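Software Engineer, Manipulation Evaluation (12-month contract)
Drirura
On site, start in October

We've watched a lot of manipulation demos over the past few years and believed very few of them. Most policies that "generalise" have been shown the same object in the same spot under the same lights, and the failed takes never left the hard drive. We'd like to hire someone who finds this as irritating as we do.

Drirura tests grasping and motion software before our clients put it into their warehouses and workshops. Some of it is learned, some of it is ordinary planning code from ten years back. We run both the same way and publish the results to whoever paid for them, including when they'd prefer we didn't. Last quarter a vendor's controller was sold to us at a success rate we could not get anywhere near. We ran 207 trials and wrote down every one.

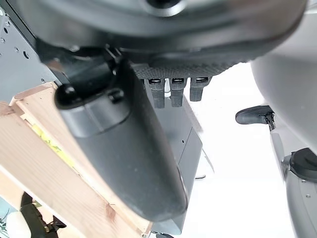
The job is mostly software and mostly unglamorous. You'll look after Barketti, our trial runner, which resets the planner, logs joint states and wrist video, and is meant to keep the clocks in step. It mostly does. When the timestamps drift by 30 milliseconds the replay looks fine and the analysis is rubbish, and we want somebody who would notice. You'll also write perturbation cases: bad lighting, shifted extrinsics, a pose estimate that is confidently wrong. Sajib Kodikara wrote the original set of 50 and says at least 13 of them are too kind.

You'll need:
Solid C++ and Python, in code other people have had to maintain
Real time spent with ROS 2 on hardware, beyond simulation
Working knowledge of camera calibration and collision checking
Enough statistics to know when a difference between two policies is noise
Patience with log files

A doctorate is fine. So is no degree at all. We're not interested in how many parameters your last model had.

A few things we can't offer. There's no equity. The lab is loud when the compressor's going. Remote work is limited to one day a week, as the arm needs somebody within reach of the stop button. If a client cancels, you may spend a fortnight labelling failure modes on the Samarakoon data, and you won't enjoy it.

To apply, send a CV and one page on a robotics result you didn't believe, and what you'd have measured to check it. Please don't have a chatbot write the page. Shortlisted applicants will do a paid half-day with Boonsong Limsakul, debugging a planner log from our Kunness rig. It contains a real fault that took us far too long to find.

Applications go to Boonsong by 5 pm on the closing date shown in the listing.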